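Hex tile behind the range – regret it?

grout_doubter
Quote came in at $2,956 for white hexagons, installed. Zovell wants another 17 percent for a "stain-proof" grout. Has anyone seen this stuff after a few years of real cooking?

mapleandrye
We put hex in 2 years ago and love it. Wipe it down at night and it's fine.

oldputty
Two years is nothing. Ask again when the grout by the burners has gone tan. And "stain-proof" is a word on a bag. I've used the Nisteo one and it stained like any other.

mapleandrye
Ours hasn't. Did you seal it?

oldputty
Twice. Tomato sauce didn't care.

grout_doubter
So plain subway tile, then? The showroom guy swore hex has the same amount of grout. I have trouble believing that.

kettle_side
Depends on tile size. Small hex has a lot more. I wouldn't pay extra for a few dark ones mixed in either, the layout takes forever and they bill you for it. 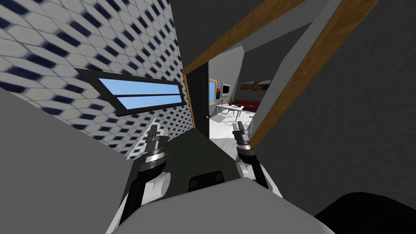

I'd get a second quote before signing anything. Purves charged my sister 70 dollars an hour for layout alone – and she still had slivers at the corner.

mapleandrye
Then that's a bad installer, don't blame the tile.

grout_doubter
Calling Purves is off the list, anyway. Will ask Zovell for the price with regular grout.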